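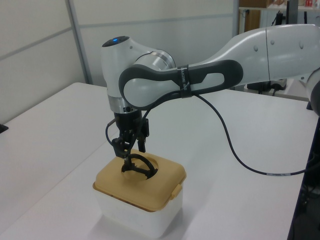 Small plastic container on the white table.

Home Checklists Kitchen Bathroom Storage About

Lidded boxes and tubs - my February check, with comments

Last updated: February

I do this one every year when the cupboards get turned out, and every year somebody asks me to write it down properly, so here we are! It's meant for the small lidded boxes that end up full of wipes, cotton pads, plasters or dishwasher tablets. Seven points, and you can get through a box in the time it takes the kettle to boil. Do it on a clear table with a pale top if you've got one, because crumbs and bits of broken plastic show up straight away.

1. Base sits flat - OK
Press each corner in turn. If it rocks, look underneath for a bit of old label before you blame the box (I binned a perfectly good one in Erkau over a lump of price sticker and I'm still cross).

2. Lid goes all the way down - OK, with a comment
The lid on the tan and white one comes out a little wider than the base on the right. I've put it down as "watch", no more than that. Run a finger along the join, and if you feel a gap as well as a lip, take the lid off and try again.

3. Latch - OK
One little tab in the middle of the front, folding down over the lip of the base. Open and shut it a few times and look for a white line across the bend, as that's where they go first. Noémie Pichon reckons hers has done 4000 openings and still clicks. I have my doubts about the counting, Noémie!

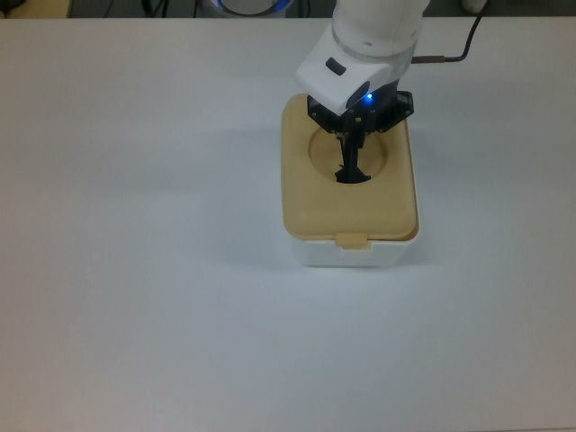
4. Opening in the lid - OK
Mine is a big round one, set down into the top, and it's a proper dust trap. Go round the inside with a damp cloth and then with a dry finger. Anything sharp gets a rub with fine paper - I use 400 grit and it's plenty. If you can't reach the bottom of the box comfortably through the hole, take the lid off to fill it and stop fighting with it.

5. Corners and edges - OK
Rounded corners are much kinder on the shelf lining. Look for hairline cracks with the light coming from one side.

6. Smell - to do
Lid off, nose in. I haven't done this one yet as I've got a cold. Bicarb overnight if it's bad.

7. Label - FAIL (mine, entirely)
I never wrote on it what goes inside. Florian Rolland does his on the underside in pencil, and I may well copy him. My Dellutari tubs all have labels and this poor thing has none.

Passed on five, one to do, one fail. Next check when I get back from Hamel, and I'll do the big tubs from Rimomport at the same time, once I've found all the lids.

82 shares 7 comments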